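# Two weeks with the Tatton hand-held grippers

I've been teaching robots to do small, boring household things for a while now, mostly with a leader arm bolted to a bench. You push the leader around, the follower copies you, and by lunchtime your shoulder hates you. So when we got a pair of Tatton grippers to try, the kind you just hold and walk around with while you do the job yourself, I was a little too excited!

The kit is two grippers, a cap with a camera on it, a backpack for the battery and the recorder, and a charger that weighs as much as everything else put together. Setup took me 27 minutes the first time (I read the manual, I'm that person). You hold a gripper in each hand, squeeze to close the jaws, and everything you do gets saved as a demonstration. There's no robot in the room at all, and I thought I'd miss it more than I did.

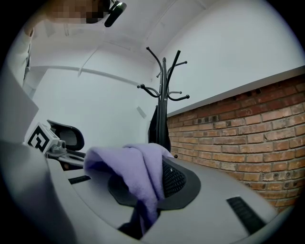
We picked cloth as our main test, since soft stuff is where my old leader arm always let me down. A microfiber cloth folds over on itself, slides, hides its own corners. With the Tattons I could pinch, lift, change my mind and go back in for a better hold without fighting a set of motors. My first usable demo came on the third try. On the bench rig it took me most of an afternoon — and it wasn't even a good one.

The squeeze is my favorite part. It's light at the start and firms up near the end, so you get a feel for when the jaws have closed on something thin. Wagner Barbosa, who shared the testing with me, has much bigger hands and thought the handle was cramped. He ended up wrapping some grip tape on his and liked it better after that. I kept mine stock.

Tracking is good with one big "but." The marker cubes have to stay where the cameras can find them, and if you cross your wrists or tuck one hand behind the other, you'll pay for it later when you go through the files. We recorded 454 demos between us and threw out 79, nearly all of them from our first few sessions when we were still moving like normal people. You learn to keep your elbows out. I looked ridiculous doing it and my keep rate went way up, so fine. 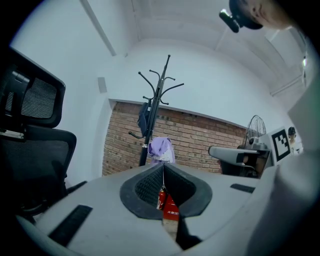
Working side by side was something I wanted to try because the Leite set I had before got confused whenever two people recorded in the same room. No mix-ups on this one. Each kit pairs with its own backpack and stays paired, even after a battery swap. The room itself can be as messy as you like, too, and I'd say leave it messy. Our policies trained on tidy-bench data used to fall apart the minute a chair moved, and the ones trained on this batch seem a lot calmer about it.

Now the grumbling. The battery is rated for an hour and I got 60 minutes exactly once. The backpack straps are comfortable, but the buckles are stiff and I pinched a finger more than once. And the Jakia software that comes with the kit is slow to open long recordings. Scrubbing through a session feels like dragging a sofa. I've been exporting everything and doing my trimming in Tona, where I can at least skip ahead without going off to make a coffee.

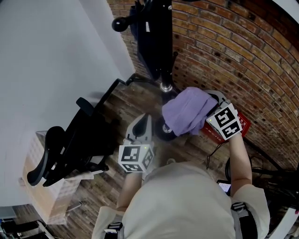 *Words and testing by me, with extra demos by Wagner Barbosa*

One thing I'd fix before anything else is the weight up front. The cube and the jaws together pull the nose down, and after a long stretch of picking things up near the floor my wrists were done. Short sets helped. So did resting my forearms against my sides between takes, though you have to remember to stop recording first (ask me how I know).

Would I give up the leader arm completely? No. For tight, repeatable stuff like plugging in a connector, I still want to see the real arm do it while I'm driving, because my hands can reach angles that the robot can't. A few of my prettiest Tatton demos were useless for exactly that reason. The kit will flag a pose that's out of reach, but only after you upload, and a beep in the moment would be so much nicer.

For cloth, bags, clutter and anything else that flops around, I'm keeping these. Buy the second battery with the kit, and get the grip tape if you have big hands.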